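片手で漕げる自転車(ハンドサイクル)を友だちに贈るためのクラファン、今日から始まりました!長くなるのでスレッドにします。

乗るのはヨゲシュ・パント(Yogesh Pant)。前の職場の同僚で、おととしの3月に脳梗塞で倒れてから左半身に麻痺が残ってます。倒れる前は毎週末どこかの峠にいるような人でした。

リハビリ病院を出たあと、最初に私に聞いてきたのが「三輪なら乗れると思う?」で、え、そこ?って笑っちゃったんだけど、本人はずっと本気だったみたい。

で、去年の秋に試乗会へ一緒に行ったんです。De Graafっていう工房の三輪で、ブレーキもシフトも右手側に全部まとめてあるやつ。駐車場を一周して戻ってきた顔がもう、ね。あれ見たら応援するしかないでしょ。

ただ値段が……。車体そのものより、片手用の改造と足を固定するパーツと採寸が高い。スポーツ用の扱いになるから、今回は公的な補助の対象にもならないと窓口で言われました。

言い出しっぺはハーシュ・アフジャ(Harsh Ahuja)。ヨゲシュの大学からの友だちで、ページの文章も見積もりのやりとりも全部やってくれてます。私は宣伝係です。声がでかいので。

ページはMerkidoに作りました。最初は別のところで考えてたんだけど、海外の親戚からも送れるほうがいいって話になって。登録なしで大丈夫です。

さっき見たら支援してくれた人が43人!公開したの今朝だよ?知らない名前の人もたくさんいて、ハーシュと電話しながらふたりで変な声出ました。

金額はいくらでもうれしいです。いちばん多いのは2,000円くらいかな。コメント欄に峠の思い出を書いてくれる人がいて、それをヨゲシュがめちゃくちゃ読んでる。

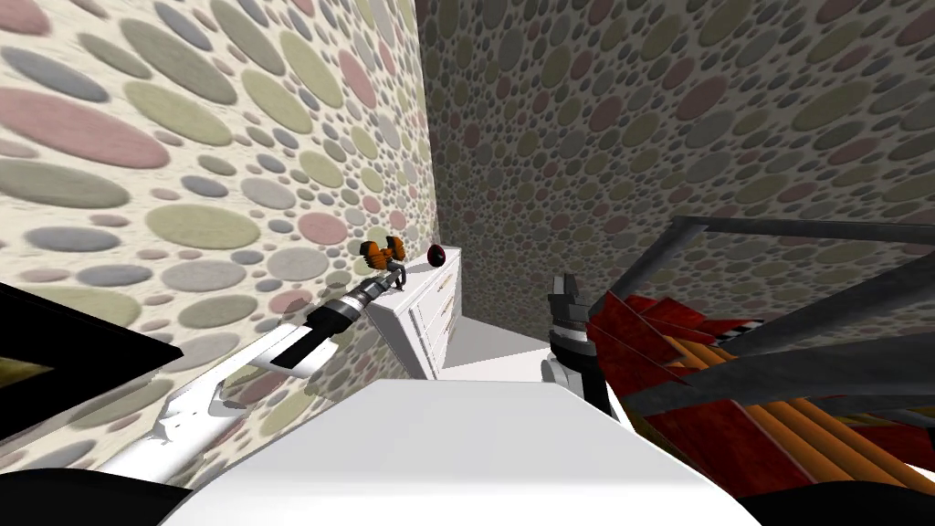
あと質問が来てたので。集まりすぎたらどうするの?については、余った分はTundnessに渡します。障害のある人に自転車を貸し出してる小さい団体で、試乗会もここの主催でした。ページの下のほうにも書いてあります。

届かなかった場合は、改造を二回に分けて、先に車体だけ注文するつもり。工房には相談済みです。納期は今のところ来年の3月。花粉の時期じゃん、って本人は文句言ってます。

お金じゃなくても、屋根つきの置き場所の情報がほしいです!三輪って思ったより幅があって、今のアパートの駐輪場だと入口のところで曲がれないんですよね。駅の北側で月極とか知ってる方いたらDMください。

リンクはプロフィールに貼ってあります。拡散だけでもほんとに助かる!見積書の写しは、ハーシュが今夜ページに載せるそうです。

追記:「ヨゲシュさんのアカウントはないの?」と何人かに聞かれたけど、SNSやってないです。伝言は私が読み上げます。長文どんとこい。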